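Ticket 2129
Site: Follside returns building, garment folding cell 4
Opened by: Hauke Petersen, day shift
Opened: 2018-03-28
Category: Automation / folding
Priority: Medium
Status: Closed, with one item moved to a new ticket

1. Problem as reported

Cell stops with "grasp not confirmed" during the second fold on T-shirts. Restart clears the fault, and it comes back within the same bin. Towels and other flat pieces run through. Operator has been finishing the stopped shirts by hand at the cell, which means opening the guard each time and going through the full restart.

The operator also notes that the bench next to the cell was taken out when the Clisero cell went in, so there is no place to fold by hand except inside the cell.

2. Setup

Controller software: Clisero, folding recipe "tee, lengthwise."
Grippers: two-finger, one per arm.
Scheduling and piece counts: Juvusow.
Label printing: Serrano, not involved in this fault.
Cycle counter at time of first stop: 3980.

3. First checks

Emergency stop circuit OK. Both arms home without error. Gripper open and close commands answered on both sides. Finger pads checked for looseness by hand with power off, none found. Camera lenses wiped. No change in the fault after wiping.

Recipe compared with the saved copy from commissioning. Close position is the same. Grasp height on the hem is higher than in the saved copy. The change log shows an edit by the integrator with no comment.

4. Views pulled from the cell cameras 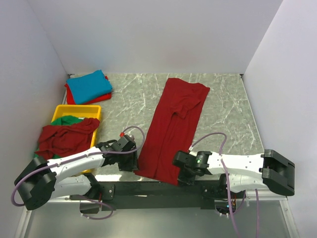
Overhead view: dark red piece folded lengthwise, lower hem over the front edge of the work surface.

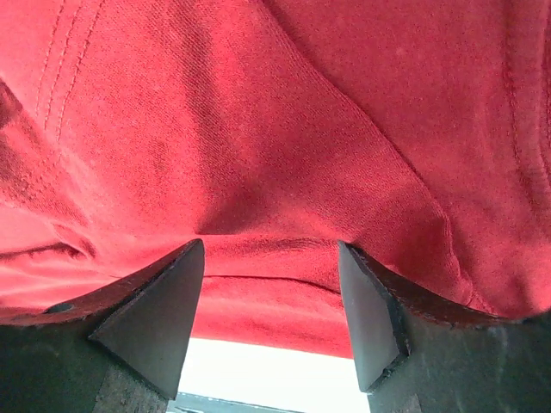
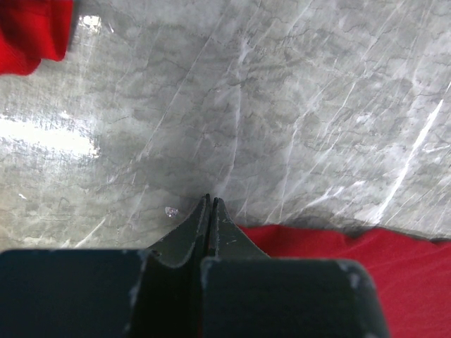 Last two are gripper camera views, red fabric in both. The fingers are apart with the fabric at the pad tips in the first of the two, and the tips are nearly together in the second.

5. Findings

a. With the raised grasp height the tips can close above a thin hem and catch little or no cloth. The controller then reads the fingers as fully closed and reports the grasp as not confirmed. The message is correct. The recipe value is wrong for shirts.

b. A piece laid with its hem past the front edge is outside the area the recipe was taught on. The recipe does not check for this before starting the second fold.

c. Juvusow counts a stopped piece as an operator delay. Pieces finished by hand are not counted at all. The shift report therefore shows low output and long delays under the operator's name for what is a cell fault. Day shift raised this at the last two handovers and no ticket was written.

6. Actions taken

Grasp height returned to the commissioning value. Edit rights on the recipe limited to site maintenance and the shift lead.

Placement check switched on. If the hem is past the front limit, the cell now asks for the piece to be laid again and does not attempt the fold. The request does not require a full restart.

Stop code for "grasp not confirmed" remapped in Juvusow from operator delay to equipment. Old entries were not corrected. The supervisor has been asked to add a note to the affected shift reports.

7. Test

Ran one bin of mixed shirts after the change. Two placement requests, both cleared from the panel. No grasp fault. One shirt with a thick printed front came out with an uneven sleeve and was refolded by hand. Not treated as part of this ticket.

8. Comments

Petersen: Works better. Still want the bench back. When the cell asks for help I need a flat place for the piece, and at the moment it goes on top of the finished stack. Also, the training sheet says one person can watch several cells. That holds for towels. With shirts I am at this one most of the shift.

Maintenance: Agreed on the bench. There is room on the aisle side if the empty bins move. Training sheet belongs to the shift lead, forwarded.

Shift lead: Sheet will be changed to one cell per person when the shirt recipe is running. Staffing plan to be reviewed in June.

9. Closure

Fault closed. Bench moved to a new facilities ticket. Reopen this one if "grasp not confirmed" shows more than 4 times in a shift, and attach the controller log from before the restart.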